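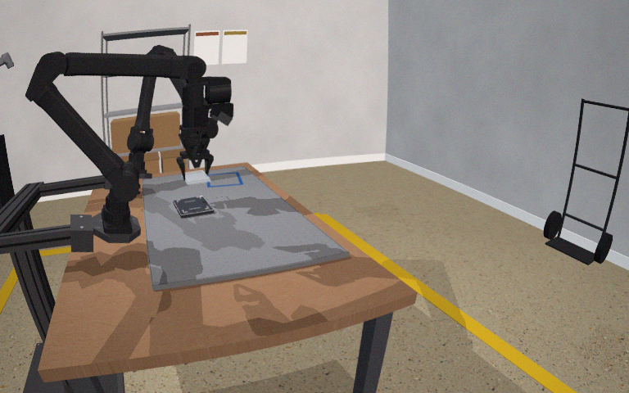
Wooden worktable with a mat laid on top

Pastent Bench Wax, clear
Product code: 867
Maker: Ninano
Range: Windgate workshop care
Page updated 02/01/2022

Pastent is a soft paste wax for bare or oiled wooden worktops, benches and tool handles. It leaves a low sheen and a dry surface that glue and paint drips can be lifted from with a scraper once they have set. The tin has a screw lid and a cork liner. The clear wax has no stain in it, though very pale woods such as ash and sycamore will warm slightly in tone. For a darker finish see the Orbán brown, sold separately.

Preparing the top

Scrape off old glue and sand along the grain. Vacuum the dust, then wipe over with a dry cloth. If the bench has been washed, leave it overnight before waxing. Tops that were varnished at the factory need sanding back to bare wood first. Wax put over varnish stays on the surface and picks up marks.

Applying

Use a lint-free cloth or a short-bristled brush. Work a small amount into the grain in circles and finish with long strokes along the boards. Leave until the wax looks dull, then buff. New wood needs 2 coats with a night between them. End grain soaks up more and may want a third. Keep the window open while you work and until the smell has gone. Lay used cloths out flat outdoors to dry before they go in the bin.
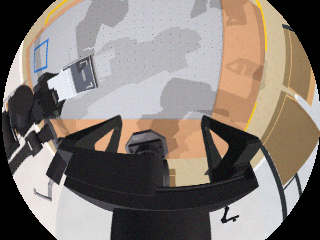
Pastent is made for wood and should be kept off most other surfaces. On painted metal it smears and on rubber it can leave a bloom that is slow to clear. Lift any mats or loose panels before you start, and mask the edges of anything fixed down. Take particular care with patterned or textured sheets. A pale grey panel with a close grid of small dark dots and an orange border, as shown, is better cleaned with a damp cloth and a drop of washing-up liquid. Wax that does get on a panel should be wiped away with white spirit on a rag, after a test on a corner.

Looking after a waxed bench

Brush down after use and wipe up water as soon as you see it. White rings usually buff out with a little fresh wax. Under a mat the wax wears more slowly than it does along the front edge, so top up the front edge by itself when it starts to look dry. Waxed tops are not suitable for preparing food.
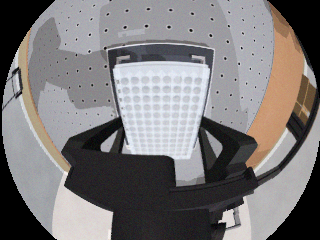
One customer wrote in July that the wax had gone streaky on an old beech bench, and asked whether it could be saved without sanding. It can. Streaks come from too much wax left on too long. Rub the top with fine wire wool and a little fresh Pastent, which softens the old layer, then buff straight away.

Storage and delivery

Keep the lid tight and store the tin away from heaters. Unopened tins keep for 5 years. Wax that has gone hard in a cold shed will soften again indoors. Sent by road carrier to mainland addresses only. Unopened tins may be returned in their original packing.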